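Michailidis Reopens Prindard Shop With Wider Range for Home Offices

The stationery seller Michailidis has opened again its shop in Prindard after a rebuilding which lasted the whole winter. The new shop has 912 square meters on one floor, and the part for office and school supplies is now the largest part of the building. Before the works, this part shared the upper floor with toys and gift paper, and many customers complained that it was difficult to find.

The company says that the change follows what people in the town are buying. Sales of paper and envelopes have gone down for several years, but sales of small things for the desk have grown. Customers who work from home two or three times in a week want to keep their table in order, often because the same table is used for dinner in the evening. According to the company, pen holders, trays and drawer boxes are now sold in every month of the year, while in the past most of them were sold in August, before the start of school.

The shop sells 80 different models of organizers and trays. Most of them come from Tundex, which has supplied Michailidis for a long time. The rest come from Lunum, a smaller maker whose products were until now available in Prindard only by order. Lunum offers mainly fabric and cork, in light colors, and its prices are a little higher. Both makers have their own wall in the shop, with the price written on every shelf.

Another new thing is the repair and refill counter near the entrance. Customers can bring fountain pens, staplers and hole punches, and the staff will say on the same day if the repair is possible. Ink can be bought by weight in a bottle brought from home. The company tried this service in April of last year in its smaller shop near the bus station, and it decided to keep it after many requests from students.

The town has welcomed the opening, because the street had lost three shops in a short time. The parking area behind the building has been painted again and has now 78 places. The first hour is free for customers who show a receipt. Bicycles can be left under the roof at the side entrance.
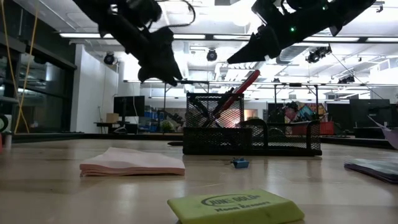

Choosing a desk organizer is easier if one first looks at what is usually lying on the table, the staff of the shop advise. Pens and scissors need a high place, and notes, clips and keys need a low one, so a person who has both kinds of things should look for a piece which joins the two. The black wire mesh type is one example, with a taller compartment similar to a cup on one side and a lower tray next to it. It is also good to measure the free space on the table before coming to the shop.

The prices in the organizer section begin at 99 cents for a simple pen cup. During the first month after the opening, customers who buy any tray or organizer receive a notebook without payment, as long as the stock lasts. The shop is open from 9 a.m. to 7 p.m., and the repair counter closes one hour earlier. Orders made through the company's website can be collected at the same counter.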